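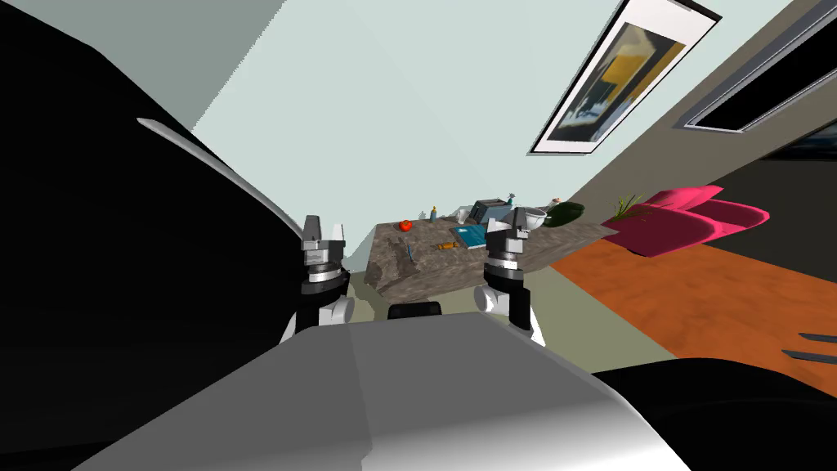

Vue de synthèse, deux pinces et un buste gris

Notes orales - incendie de l'entrepôt Pendier, retour pour les équipes locales. 35 min, garder du temps pour la fin.

Démarrer direct. Alerte un mercredi, 6 h du matin. Appel d'un chauffeur en attente au quai, fumée noire sous la toiture côté nord. Premier engin sur place vite, portail fermé, code pas à jour dans la fiche. Insister là-dessus. Fiche datait de l'ancien exploitant, avant Kahraman.

Le bâtiment : stockage sec, palettes, cartons, une zone de charge pour les chariots. Départ de feu dans la zone de charge, ça on le sait. Cause exacte : enquête en cours, ne pas broder si on me relance.

463 palettes perdues. Chiffre donné par l'exploitant, le dire comme ça.

Trois points à tenir :
- l'eau. Poteau côté rue faible débit, bascule sur le bassin de Cimance, tuyaux à tirer le long de la voie ferrée. Perte de temps réelle.
- le désenfumage. Commandes derrière un rack. Montrer le plan, pas long.
- la radio. Deux canaux, deux secteurs, messages croisés pendant l'attaque. Passer l'extrait audio si le son de la salle marche.
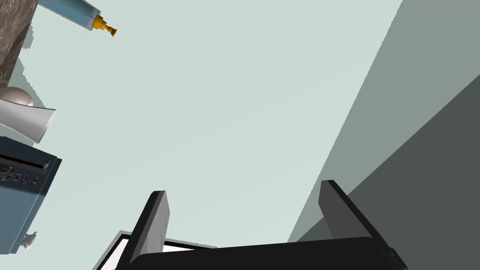 Remarque reçue de Cimance après la première présentation : on avait signalé le débit du poteau dès janvier, la mairie a le courrier, et personne n'est venu mesurer. La lire telle quelle. Ne pas commenter le courrier, je l'ai pas vu. Dire juste que la mesure est prévue maintenant, avec les autres poteaux de la zone.

Blessés : un pompier, brûlure légère à la main, soigné sur place puis retour au centre. Salariés tous sortis, comptage fait au point de rassemblement par l'équipe de nuit. Bon exercice l'automne d'avant, le dire, ça a servi.

Voisinage - Utix évacué par précaution, atelier mitoyen, mur coupe feu a tenu. Porte de communication fermée. La semaine d'avant elle était calée ouverte avec un extincteur... à raconter lentement.

Feu maîtrisé en fin de matinée, surveillance toute la nuit, reprise de points chauds sous les bardages. Relève mal callée, équipes trop longtemps sous ARI. À améliorer chez nous, pas chez eux. 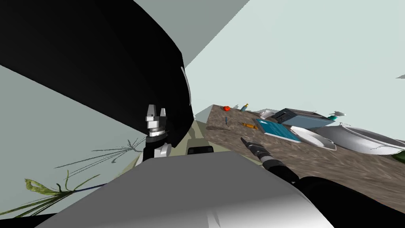

Qui met à jour la fiche d'intervention quand l'exploitant change ?
Le nouvel exploitant envoie ses plans et ses codes, le centre de secours refait la fiche après visite.

Enchaîner sur les visites. Calendrier à faire tourner dans la salle, laisser un stylo. Rappeler le numéro du centre, demander un contact de nuit par site. Puis questions.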